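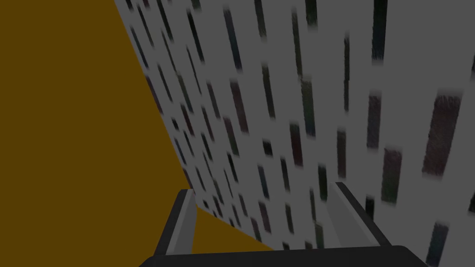

Wrist view in the simulator, gripper open, nothing held.

Thread: Wall texture and wasted episodes in the dining room set

berkay_avci wrote:
Good evening to all. I am collecting demonstrations in simulation for a table clearing policy. The scene is called Pusta in our project and I drive the robot by hand controllers. Until now I have 200 episodes. My question is about the wrist view. In many moments it sees only the grey wall with the dark marks and a big plain brown surface, and no object at all. Should I cut these moments before training, or do I keep them? My colleague says cut. I am not so sure.

vetomell wrote:
I would cut. The policy learns nothing from a wall. In our March set we removed every part where the wrist view had no object in it, and the training became faster.

Ilaria Villa wrote:
I must disagree with vetomell, with respect. When the policy runs alone, it will also look at the wall, and if it has never seen the wall it does not know how to come back. We made this mistake at Prombridge. Our arm turned to the side one time and then it stayed there, trembling, until the time limit. Please keep these parts, at least the ones where you are moving towards the table.

vetomell wrote:
Your arm was trembling for another reason, I think. You had the action delay at that time, you wrote it yourself in the other thread.

Ilaria Villa wrote:
The delay was repaired before. I can send you the logs if you wish.

berkay_avci wrote:
Thank you both. To be more clear, I do not mean pauses. I remove the pauses already, everything longer than 10 steps without motion. I mean the moments when I am turning the wrist to find a good angle. For the head view I have no such problem, the table is there with the glass, the plate and the cup on its side, so the policy should always have something to hold on to. 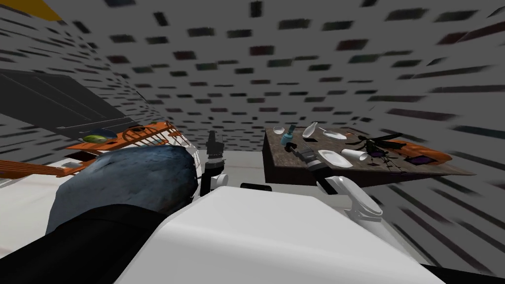 Does the head view need to be recorded at the same rate as the wrist view?
The same rate is the easiest to train on, but you can record the head at half the rate and repeat each picture once, as long as the time stamps are kept.

pusta_fan wrote:
I have another worry, it is the texture. If all your episodes have the same marks on the wall, the network may use them to know where it is. It will look very good in your test and then fail in another room. Change the wall at random, also the colour of the furniture. It costs you nothing in a simulator.

Ilaria Villa wrote:
Agreed, but do it when you render again from the saved states, not while driving. I found it very tiring to drive in a room that changes all the time, and my demonstrations became worse.

vetomell wrote:
On this point I am with Ilaria.

berkay_avci wrote:
I made a small trial this afternoon. I trained one policy with the search parts and one without, 24 test runs for each. The one with them finished more often, but the difference is small and I would not like to make a big claim. The one without was smoother at the grasp, this I did not expect.

vetomell wrote:
So we are both a little right. Try to keep them but give them less weight in the sampling.

berkay_avci wrote:
I will try it with the Başaran loader, it accepts a weight for each segment. I have 71 episodes already marked by hand, the others I must still do. I will write here when I have the numbers.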